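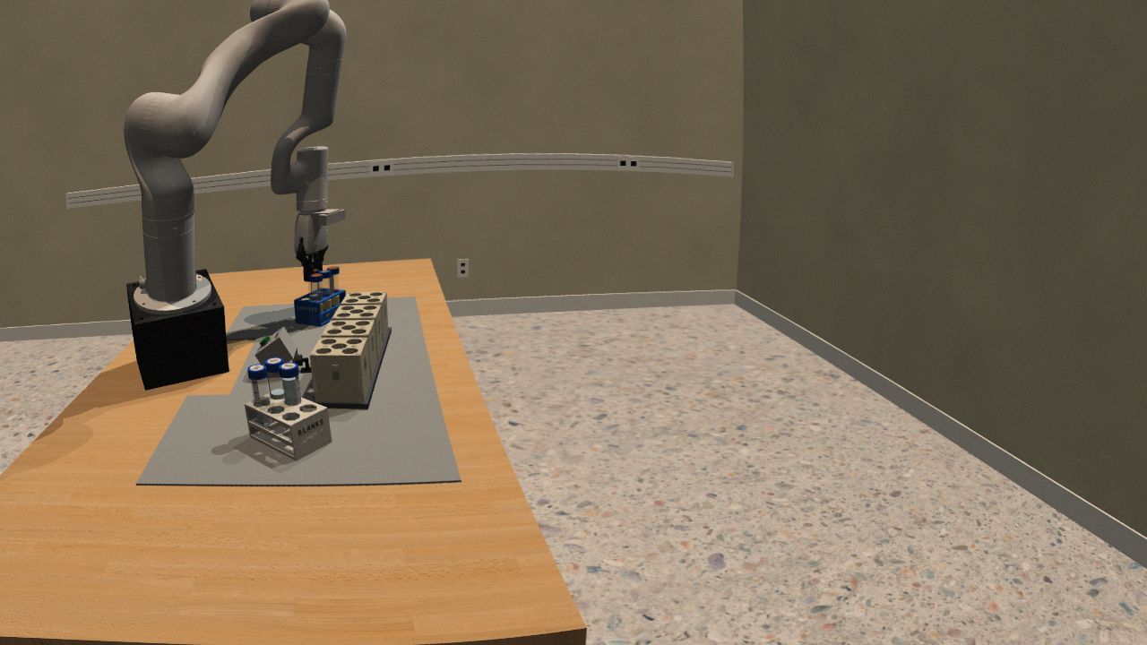 Keisha Kapoor's objection from the Okeck session comes first: if both parties signed the final page, why should a missing initial on page 14 matter? Take it before the slides. It frames the whole talk.

Slide 1. Execution formalities in supply contracts
State scope. Signature, authority, delivery. Exclude deeds and anything under seal. The forum's own rules govern; tell the room to check them.

Slide 2. Signature
A signature authenticates the document it is attached to. Initials are evidence of which pages made up that document at signing. Absence of initials is rarely fatal. It shifts the argument to proof. Answer Kapoor here: the initial matters when page 14 was swapped, and otherwise very little.

Slide 3. The Crenshaw file
The agreement had 23 schedules. Two versions of the price schedule were in circulation, both headed "final." The signature page carried no version reference. Otis Gallagher spent most of April reconstructing the sequence from email attachments. Review set: 2889 documents, of which 1648 were duplicates. Pause on the duplicate figure.

Slide 4. Authority
Actual, then apparent. Do not spend long on the definitions. Point to stress: apparent authority comes from what the principal says or does. An agent's own statement about his powers does not create it. A job title conferred by the company can count. Refer to the Rastton correspondence in the handout, second letter.

Slide 5. Delivery and release
Signature pages held in escrow by counsel. Release should be in writing, name the version, and state the time. Willton closing: release given by phone at 4:40 p.m., confirmed the next morning, amendment circulated in between. Ask which text binds. Let two or three people answer. Noemi Esposito has the contrary view and should be invited to give it.

Slide 6. Drafting points
Version reference in the footer of every page, including the signature page. Schedules listed by title and page count. Counterparts clause that covers electronic copies. Authority warranty from each signatory.

Questions. If conflict of laws comes up, pass to Ignacio Lindgren. Handouts are at the side door.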